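Night Baker Wanted, Ambrosio Street Bakery

We are looking for someone who likes bread more than they like evenings out. The shift starts at 2 a.m. and ends when the last tray of rolls goes up front, usually a little after nine. You will see a lot of sunrises. Most of them will be through the window over the sink.

The work is mixing, shaping, proofing and baking, mainly sourdough and rye, plus the sweet things that pay the rent. On a normal night we turn out about 200 loaves. In December we turn out a good many more and speak to each other less.

You should have at least a year in a production bakery, or a very convincing story. You need to be able to lift a 40-pound sack of flour without making a speech about it. Culinary school is fine. So is having learned from a bad-tempered uncle – we have had good luck with both.
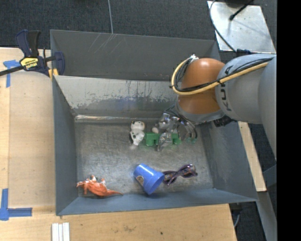 Pay is hourly, with a night rate on top, and it goes up after your first 5 months if we still like each other. You get two nights off in a row, paid vacation, and as much bread as you can carry home on foot. Health coverage starts in your second month. The radio is shared, and the day crew has no vote.

A few things we would rather tell you now. The parking is terrible. The old deck oven runs hot on the left side and always has, so you will learn to turn the loaves. The owner has opinions about raisins and will share them.

To apply, drop off a resume at the Lakari Avenue door any morning before eleven, or mail it to Ambrosio Street Bakery, Box 1688, Lasenero. Include a few lines about the best loaf you ever made and the worst one. We read the second part first. Finalists will be asked in for one paid trial shift, coffee included.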